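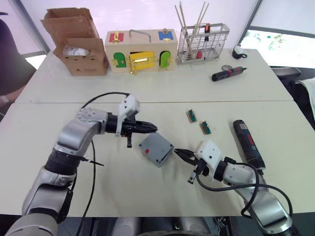 Grey box, two small boards and the cordless screwdriver, with the wooden latch toy at the back of the table.

Last updated: Monday, 9.15am

Canda opens orders for Storby, a small grey box you're meant to take apart

Jernumon, February — I've written a lot of press releases for other people's products and I've always wanted to do one for ours, so forgive me if I go on a bit. My name is Abenezer Jemal, I run Canda from two rented rooms over a bike shop in Jernumon, and from Monday you can order Storby. It's a practice kit for anyone who wants to get comfortable with a screwdriver. You get a grey box with screw holes at the corners, two little circuit boards to fit inside it, a bag of screws and a booklet with big drawings. You open it, put the boards in, close it, and then you do the whole thing again until it stops feeling fiddly!

The idea came out of our evening repair classes in Berhe Street. People would bring in a radio or a baby monitor, and they were perfectly happy talking about what might be wrong with it, right up to the point where the lid had to come off. Then everybody went very quiet. They were worried about stripping a screw, or losing one, or never getting the two halves back together, and it's hard to learn on something you need working by teatime. So we started handing out an old plastic box at the beginning of the evening, just to get hands moving, and people kept asking if they could buy it. (They couldn't. We only had the one.)

A cordless screwdriver does most of the work

You can do Storby with any small hand screwdriver, and plenty of our class members do. I like a cordless one myself. It's kinder to the wrist, and if you're ever going to put up a shelf or build a cot you'll want to know how one behaves. The booklet gives it a proper chapter: how to hold it upright, how to let the bit settle before you press the trigger, and when to stop, which is usually a moment sooner than you'd think.

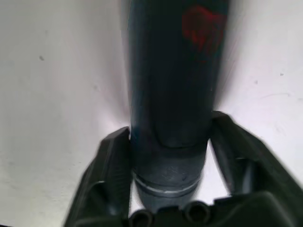 A dark, upright body with a patch of red near the top and a thin silvery ring lower down.

We don't sell the screwdriver with the kit, and I'll say that plainly now as it's the question I get most. Most homes have one in a drawer somewhere. If yours doesn't, borrow one for the weekend and see how you get on before you spend anything. Charge it the night before, mind you — I have turned up to my own class with a flat battery more than once.

Getting the corners right

The holes in the box are countersunk, so the screw heads can sit down flush and you can run a finger across the top without catching it. That took us ages to settle on. Our first sample had plain holes, and it worked well enough, but the heads stood proud and the thing rocked about when you turned it over to look at the underside. The supplier changed it for us without any fuss and I'm very pleased we asked. 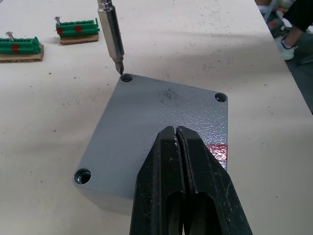

Bit over one of the corner holes. A few dark specks like these are worth a wipe.

My advice is to start every screw by two turns and leave it there, then do the one diagonally across, and only tighten when they're all standing up nicely in their holes. If you go straight in and tighten the first corner, the opposite one can end up a hair out of line and you'll be cursing it. Put the bit over the hole first and look at it from the side. If it's leaning, lift off and start again. It costs you five seconds.

There's a small red label on the box as well. I'd like to claim that was clever design, but we needed a way of telling one end from the other when giving instructions across a noisy room. "Red to the left, please" has saved my voice no end.

Clear yourself some space

You need more table than you'd expect. Two small tables pushed together make a lovely long bench and leave room to put the boards to one side where an elbow won't find them. A pale top is best, as dropped screws show up on it. Keep a cardboard box on the edge for anything you haven't got to yet, and if there are younger children about, give them something with latches on it so they've got a job of their own. Ours get the wooden latch box, with its red and blue squares, and it keeps them going for ages. 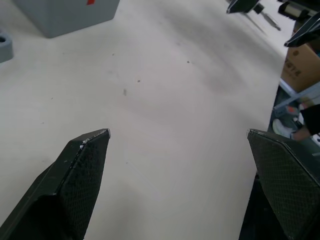

Prices, dates and where to find us

The first run is 2000 kits. We had 2301 names on the waiting list when I last looked, so some of you will be in the second run, and I'm sorry about that, we honestly didn't see it coming. Orders go out in the sequence the names came in. Schools and libraries can ask for a shared pack, which has spare screws and a thicker booklet that survives being passed around.

We tried the kit out with 82 people from the evening classes before we settled the final version, and the booklet is much better for their scribbles in the margins. The page on losing a screw was rewritten three times.

Each class lasts 60 minutes, with tea, and beginners are very welcome. They're in the downstairs room at Berhe Street every Monday at seven. You don't need to have bought anything, just turn up and we'll find you a stool.

Reporters who'd like to have a go are welcome too. Ring the Canda office in Jernumon and ask for me, and if I don't pick up I'm probably packing boxes, so do leave a message and I'll ring you back the same afternoon.

Abenezer Jemal, Canda

Recent from Canda
Spring class times for Berhe Street
What we learned from our first sample box
Shared packs for schools and libraries
How to look after small screws

We use cookies to remember your basket and to count visits to our pages. Carry on browsing if you're happy with that, or change your settings at any time.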